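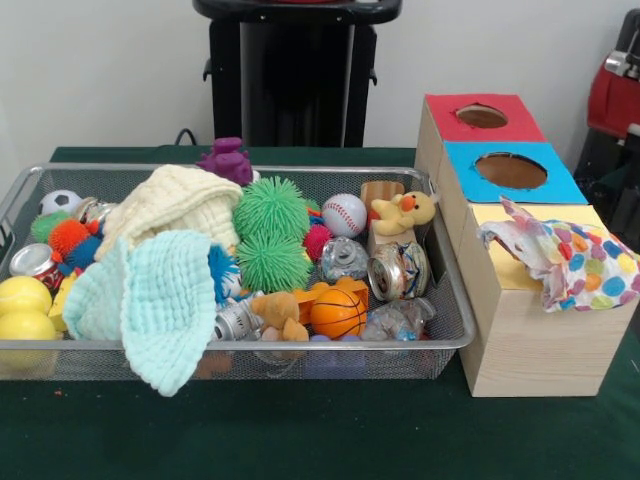
The Kerekes 200 is an open storage basket in wire mesh for playrooms, laundries and craft areas. It is sold by Stotbridge in single units and in cartons of 14. Mesh sides let the contents be checked without unpacking, as with the soccer ball, cans and spiky puffer balls in the packed unit on the green cloth. The silver metal rim runs around the top opening. No lid is supplied.

Construction
The mesh is spot-welded at each crossing and the rim is closed over the cut ends. All joints are deburred before plating. The basket ships assembled and nests with others of the same model - allow clearance for the rim when stacking on fixed shelving.

Textiles can be stored with hard items. Knitted cloths should be lifted straight up, as open weaves can catch on the mesh if dragged across a side wall.

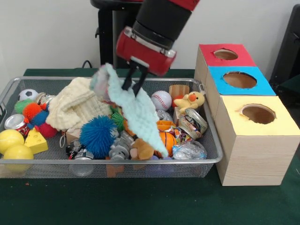 Care and cleaning
Wipe with a damp cloth and neutral detergent, then dry. Do not use chlorine bleach or steel wool. Small scratches in the plating can be treated with Etetti clear metal lacquer, sold separately in a grey tin.
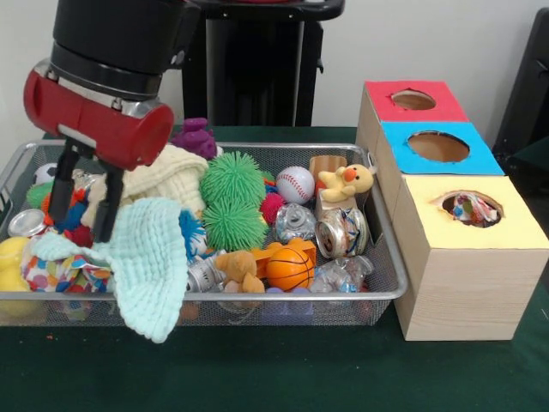
Load limits apply to evenly distributed contents on a flat surface. Do not hang the basket by its rim. Light items may be draped over the front, such as the pale knitted washcloth with the waffle-like texture, but wet towels should go on a rail. The Clerstead shelf liner, part 123, is recommended on timber and painted surfaces.

Warranty and spares
Welds and rim are covered for 2 years in household use. Commercial use, including child care centres, is covered under separate terms. Replacement feet are stocked in black only.

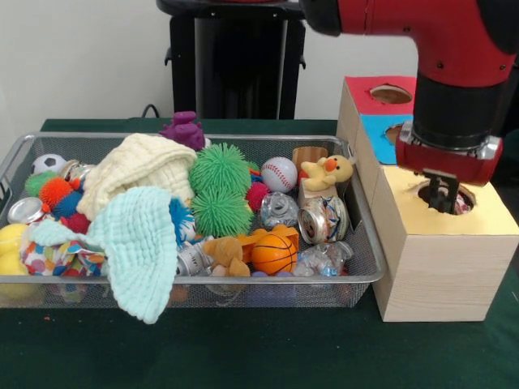 Kerekes 200, filled, with light wooden box at right.

Trade enquiries: Prodromos Manolakis, Stotbridge storage catalogue. Colour samples are not available for this model.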